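Can a Machine Clear the Table Yet? Notes from Our Term Project

4 min read

November – by the Pendport household robotics group

When we picked this topic, all four of us thought the answer would be quick to find. We had seen the videos, same as everyone: a shirt gets folded, a dishwasher gets loaded, an egg gets cracked into a bowl. So we expected to spend the term writing about how soon it was all coming. We ended up spending most of it on one chore, clearing and wiping a table after a meal, and we still don't feel we have reached the bottom of it.

We chose the table because everybody has one, and because the chore seems to have a clear start and a clear finish. You take away the things that don't belong, you wipe what's left, and you stop. Our advisor warned us at the start that "you stop" would be the part that gave us trouble, and we wrote that down in the notebook without really believing it.

We worked with a two-finger gripper, first held in the hand so that one of us could show the movement, and later with the recorded movements played back on the small arm in the Sarklow lab. Over the term we recorded 178 demonstrations. We had planned on 200, but two afternoons went to a loose cable, and then there were exams, and in the end we agreed to work with what we had. Each demonstration began with a few things left out from lunch (a cup, a spoon, a napkin, sometimes a banana peel if somebody had brought a banana) and was supposed to end with a bare tabletop.

The cups went well, and we want to say so, because reports like this one tend to skip over what went well! The arm picked up a cup and set it in the bin more often than not, even when we moved the cup a hand's width from where it had been before. Spoons were a different story. A spoon lies so flat that the fingers have to come in almost touching the wood, and if they come in a little too low they push on the table and the arm shuts itself off. If they come in a little too high they close on nothing and go off very confidently to the bin with nothing in them. Napkins were somewhere in between, and depended a good deal on how crumpled they were.

Altogether the arm got the table fully clear in 61 percent of its trials. We were proud of that for a day or so, until one of us timed herself doing the same thing and finished before the arm had reached its second object.

We also visited the canteen at Renex, where a machine returns trays during the lunch shift. It handles roughly 900 trays on a busy day and the staff seem fond of it, but it works because every tray is the same size and arrives on the same belt. The tables out in the room are still wiped by people with cloths. One of the kitchen staff told us she would happily hand over the trays forever, but she'd want to check any table a machine said it had finished.

That remark changed the second half of our project, since it is the same thing our advisor had said in a different way. A person glances at a table and knows that it's done. For the arm, a shiny patch where the light hits the wood can pass for a spill, and we lost a good many trials to it reaching for reflections. We tried closing the blinds, which helped – and then it was too dark to find the spoon. If we had another term, we would put the arm aside for a while and work only on teaching it to recognize a finished job. The Gouveia group down the hall has been doing something like it with laundry, and we wish we had knocked on their door sooner.

So our answer for now is that machines can do part of this chore, slowly, with a person nearby. The part after the last spoon is gone, with only the tabletop left, is where ours most needed help.
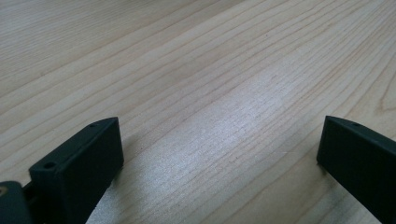
Reader comment, from dishpit_dana: I bussed tables for years and I'd agree with the kitchen lady. Picking things up was never the slow part of my shift, it was going back over the sticky spots you only find with your hand. Did you ever try giving the arm some kind of touch sensor for the wiping? I'd be curious to read that report too, if any of you carry on with it next term.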